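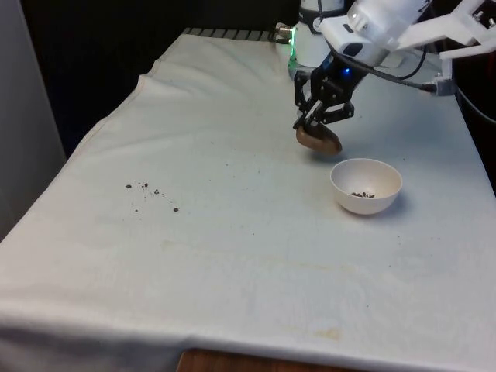 Gripper force drifts between picks on a soft object – what should I log?

I'm building a crumb-sweeping cell on a table in our shared workshop and would like advice on gripper force. The arm is bolted behind the table, the gripper is a two-finger parallel type, and the controller is a Vorkden board running position mode only. The arm takes a brown, lumpy, oval object in both fingers, carries it past a small white bowl, and is meant to push the dark particles on the cloth into one place. The position loop is fine. The grip isn't. With the finger target set to 35 mm the object stays put for several cycles, then rotates in the fingers by a few degrees and the contact edge is no longer parallel to the table. If I close to a smaller gap the object deforms and the lower edge bulges, so the height offset is wrong.

I can read motor current from the board but the value is noisy, and I don't know whether to filter it or fit a separate sensor. The cloth also creeps under load. Sample rate is 70 Hz at present. Budget is small.

Posted by Tarek Masri, January 11, 2018
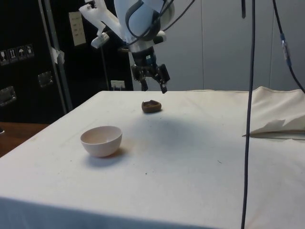 Fingers open over the far side of the table, bowl nearer the front.

Úna Horgan
Leave the sensor for later. Motor current is good enough for this if you only read it while the fingers are stationary. During closing you are mostly measuring friction in the linkage and the acceleration of the fingers, and no filter will separate those from contact force. Close to the target, wait for the velocity to settle, then average 14 samples. At your rate that takes a fifth of a second.

Then change what you command. A fixed gap is the wrong target for a soft object. Close until the averaged current reaches a threshold, back off slightly if it goes over, and store the gap you ended up with. If the stored gap gets smaller from one cycle to the next while the current stays level, the object is compressing and your height offset needs to follow it.

The rotation is a separate fault. Two flat fingers give you very little resistance to torque about the axis between them, and sweeping applies torque about exactly that axis. Wider pads help more than extra force. I use 3 mm silicone sheet, glued on and cut to the full finger width, with the edges left square. Grip as low as clearance allows so that the lever arm is short.

For the log: timestamp, commanded gap, measured gap, averaged current, tool height. Write one line per grasp and one at the end of each sweep. Comparing the two lines shows whether the slip happens on the cloth or in the air.

Kwadwo Dankwa
Tape the cloth down. Mine moved every time until I clipped it under the table edge at the front and the back. Can't help with the current readings, I have a different board.

Tamer Haddad
Agree with the pads. Check your cable as well. If it pulls on the wrist at one end of the travel you get an offset that looks like grip slip – I lost most of July to that on a Nassar arm. Move through the whole sweep with nothing in the fingers and plot the wrist joint current against position. It should be nearly the same in both directions apart from a step for friction. A slope towards one end is the cable. Give it a longer loop and run the plot again before you touch the gripper settings.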